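Subject: Re: [line-automation] Costing a cell for shell assembly

Dec 14, 2025

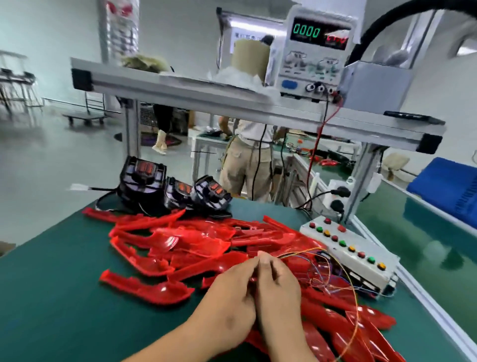

Following up on the budget for the red shells. I would keep the wiring step manual for next year and ask for money for the feeding step only. The wires are thin and tangle easily, and neither supplier would commit to a cycle time on them.

> Ciltard quoted 28 weeks delivery for the arm and feeder.
> Vistico can do it in 18 but without the guarding.
> Can we put both in the plan and decide in the spring?

We can list both, but the guarding has to be priced in or the two don't compare. Ciltard's November quote also leaves out the gripper fingers, and we would need a second set for spares.

Power is the other gap. The benches have no spare sockets to speak of, so allow for an electrician. I've put in around 153 hours of our own time for setting up and testing.

Could whoever has the Udance maintenance terms send them to the list before the sheet is closed?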